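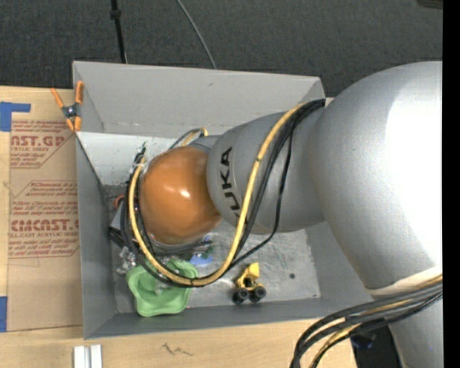
Gripper Comparison Bench: Frequently Asked Questions

What is the purpose of the comparison bench?
The bench allows visiting groups to try two or more grippers on the same arm, over the same bin, under the same conditions. Results are reported to the visiting group and are not ranked publicly.

Which arm is used?
All bin trials are run on a KUKA arm. Groups may not substitute their own arm during a scored session.

Which grippers are available?
The Pliser two-finger gripper and the Handex suction unit are kept at the bench. The Fliletti soft gripper may be requested nine days in advance. Other grippers are accepted after a mounting check.

What objects are placed in the bin?
Mixed items that differ in shape, size and stiffness. A toy construction truck, a green plastic tray-like piece and clear or silvery crinkled material may share the bin in one trial. Groups may propose items of their own.

How many picks make up a trial?
A full session consists of 212 attempted picks per gripper, divided into sets of 12 or fewer. The bin is rearranged by bench staff between sets.

How long does a gripper change take?
Please allow roughly 40 minutes, including rerouting of cables and a slow test of the wrist through its full range. Cable loops must be checked again after every change.

May the bin be moved?
No. The bin is clamped in place, and the controller relies on its position. If it shifts, the session stops and calibration is repeated.

Can we use our own controller?
The Akbari controller is the standard. Requests to use another should be sent to Ruaridh Menzies and must include a description of the emergency stop wiring.

Who owns the recorded data?
The visiting group owns its pick logs and force readings. The bench retains a copy for maintenance purposes only.

Last revised 8/21/22

3 comments | 9 shares
Contact the Bench Office | Copyright 2022 Gripper Comparison Bench | Back to top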